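Stusik Item Notes – README

Item and ability data for the Cesmont mod, 605 records. 344 are weapons, 143 are lesser powers, rest is misc clutter. Values pulled from the plugin, not from in-game text, wich is off in places.

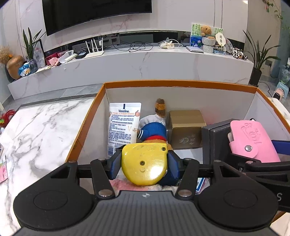
Clutter has base weight 2 unless noted. No damage value, can't be enchanted. Tools go here too – a yellow tape measure like the one in the gripper would be clutter, not a weapon. Dervishi merchants buy all of it. 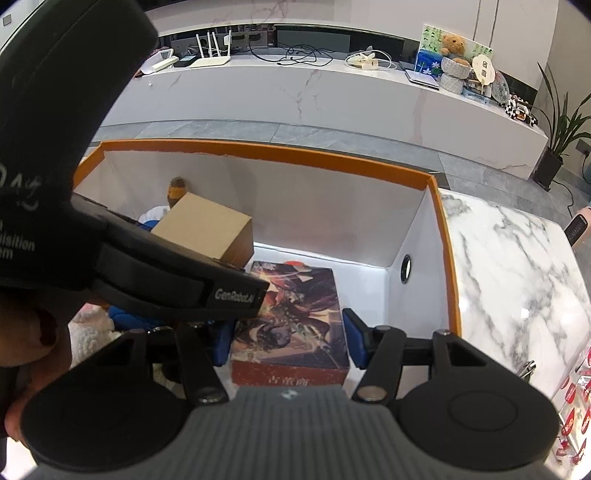 Box with painted fantasy-style top.

Known problems: Tolavville chests respawn twice. Fix from Treasa Conneely not merged yet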